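Chamado: disjuntor da cozinha desarma com o forninho ligado
Aberto por: Joana Barreto
Local: apartamento da Gouveia, bancada da cozinha
Estado: resolvido, em observação
23 visualizações

Descrição do problema: o disjuntor do circuito da cozinha desarma quando o forninho elétrico está ligado e entra mais um aparelho. O resto do apartamento continua com luz. Começou em junho e foi piorando. Seguem fotos da bancada.
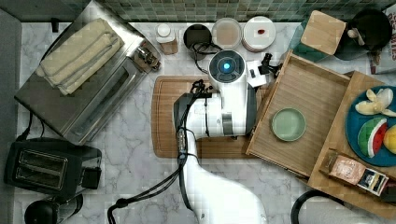
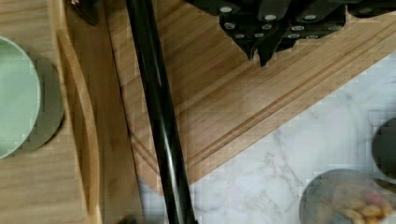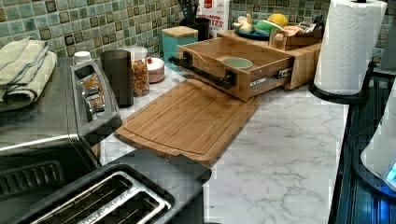
Na parede há uma tomada dupla para tudo. O forninho fica sempre ligado nela e a outra entrada vai alternando entre a torradeira e a batedeira Wivimix. Não usamos extensão. O quadro é da Prendholm, instalado antes de comprarmos o imóvel, e não tenho o esquema elétrico.

Resposta de Golshifteh Yazdani:
Joana, preciso de três informações antes de marcar visita. O disjuntor cai no momento em que liga o segundo aparelho ou passados alguns minutos? Cai com o forninho sozinho? A tomada ou a ficha têm marca de queimado, ou cheiro?

Resposta de Joana Barreto:
Passados 2 ou 3 minutos. Com o forninho sozinho caiu uma vez, com o botão no máximo. Cheiro não senti. A entrada da esquerda está um pouco amarelada e a ficha entra frouxa.

Resposta de Golshifteh Yazdani:
A demora de alguns minutos aponta para sobrecarga ou aquecimento num contato. Curto costuma derrubar na hora. Até à visita, por favor:
– desligue o forninho da tomada e não use a entrada da esquerda;
– ligue um aparelho de cada vez, na entrada da direita;
– não troque o disjuntor por um mais forte. O cabo pode não aguentar.
Se o disjuntor cair outra vez, deixe desligado e avise aqui.

Registro da visita:
Desligado o geral e confirmada a ausência de tensão. Aberta a caixa da tomada dupla. O borne da esquerda estava com o parafuso frouxo e o isolamento do fio de fase ressecado na ponta. Cortado o trecho ruim, descarnado de novo, colocada tomada nova Skostness. No quadro, reapertados os bornes do circuito da cozinha – um deles também cedeu meia volta.

Teste com o forninho no máximo, sozinho: não desarmou. Com forninho e torradeira juntos: desarmou. Somadas as potências das etiquetas, o resultado passa do que o circuito admite, e nesse caso o disjuntor fez o que devia.

Recomendação: puxar um circuito separado só para o forninho, com cabo e disjuntor próprios. Orçamento enviado por e-mail.

Resposta de Joana Barreto:
Recebido. Vou falar com o condomínio sobre a passagem do cabo pelo corredor. Por enquanto usamos um aparelho de cada vez e não caiu mais. Pode deixar o chamado em observação?

Resposta de Golshifteh Yazdani:
Pode ser. Fica em observação até a resposta do condomínio.

Compartilhar (2)
3 comentários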